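About the Rulville School of Home Cooking

The Rulville School of Home Cooking teaches adults to prepare everyday meals with confidence. It was founded by Ming-te Yau, who remains its director, and it has taught classes in the same building on Zasevthorpe Road since it opened. The school is independently run and is supported by its course fees.

Our courses

The core program is the Foundation Course, which runs for 4 weeks and meets in the evening. Students learn to handle a knife, cook vegetables and grains, roast and braise meat, and plan a week of meals on a modest budget. Those who complete it may go on to the Mistier Course, named for our first teaching kitchen, where the subjects are bread, stocks and preserved foods.

Short courses are offered each March for people who are cooking for one or who have recently been asked to change their diet. Classes are limited to 40 students across all kitchens. Each kitchen is led by 2 instructors, and all instructors have worked in a professional kitchen before joining the school.

Our approach

Recipes are taught as written the first time and adjusted the second. Students taste their food at every stage and keep a notebook, which the instructor reviews at the end of each session. The school does not award grades. A certificate of attendance is available on request from the office.

The library

The school maintains a lending library of more than 500 cookbooks, many of them given by former students. Enrolled students may borrow from it during the course and for one month afterward. Older volumes may be read in the front room only.

Enrollment

Applications are accepted throughout the year and are considered in the order received. Fees are due before the first class.

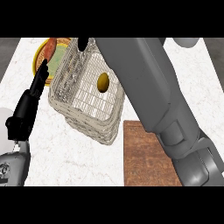 Do students need cooking experience to enroll in the Foundation Course?

None is required. The course begins with basic knife work and is open to any adult.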